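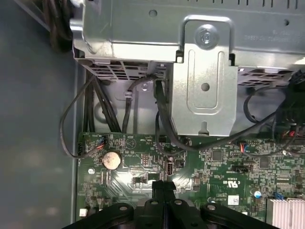
4. Heat flow from a processor to the room

4.1 Thermal resistance
Treat the path as a chain of resistances in series, each in kelvin per watt. The temperature rise across one link is its resistance times the power passing through it. With the room at 21 °C, a load of 65 W and a total of 0.6 K/W, the chip settles at 60 °C.

4.2 Contact between surfaces
Two flat metal faces touch only at their high points. The gaps hold air, a poor conductor, and paste is used to fill them. A thick layer adds resistance of its own.

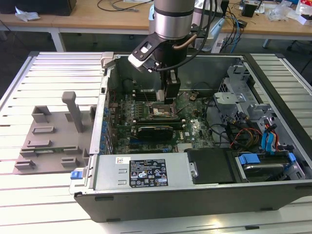 Tzu-hsuan Sin asked last year whether a better paste could make up for a small heatsink. It can do so only in part – the paste is one term in the sum, and the step from fins to air is usually the largest.

4.3 Fins and air
The resistance from fins to air is 1/(hA), where h is the heat transfer coefficient and A the wetted area. Doubling A halves the term if h is unchanged. Closely spaced fins slow the air, so h falls.

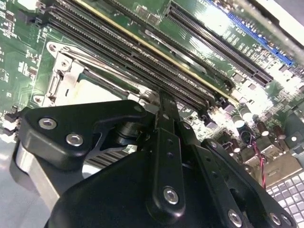
For forced flow, take h from the Elberg tables, sheet 703. Do not use the still-air column.

4.4 Heat spreaders
A spreader widens the path before the heat reaches the sink. Its own resistance is small for copper, but the one-dimensional model fails near the chip.

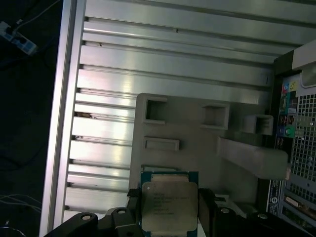 Problem 4 uses a sink of area 1342 cm². Convert to m² before starting. Answers to Yuk-lan Yen by the end of June.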